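Shelving task, week 4

Most of Sunday went on the book task. The target is 100 recorded demonstrations by the end of May and we stand at 29, so I spent the morning on the procedure and left the policy code alone.

The first thing to settle was where to grip. Leif had been taking the books at mid height, and any tilt in the wrist moved the bottom edge a long way from where he expected it. We now grip near the lower end. The top sways a bit more, but the bottom edge is the one that has to clear the compartment floor.

Second, the finger pads. The ribbed orange ones hold a glossy cover with less squeeze than the flat set we printed in the fall. Aminu wants to try a softer filament – I would like to finish one data set before we change anything else.

Third, the markers. Gripper width is computed from the two tags on the fingers, so a run where either tag drops out for more than a few images gets thrown away. Latifa's script now flags those on import. It rejected 4 on its first pass, all of them mine.

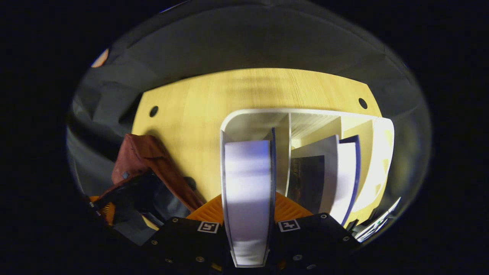
Fellmont Robotics Club – Manipulation Group

The white organizer stays for this round, with books already standing in the right compartment. One of them leans, and a leaning book is a harder neighbor than a straight one, so we will record both arrangements and label them separately.

Still open: Remo needs to rerun the lens calibration, and the log file stops writing at 1000 lines. I have not found out why. Next session starts with the log.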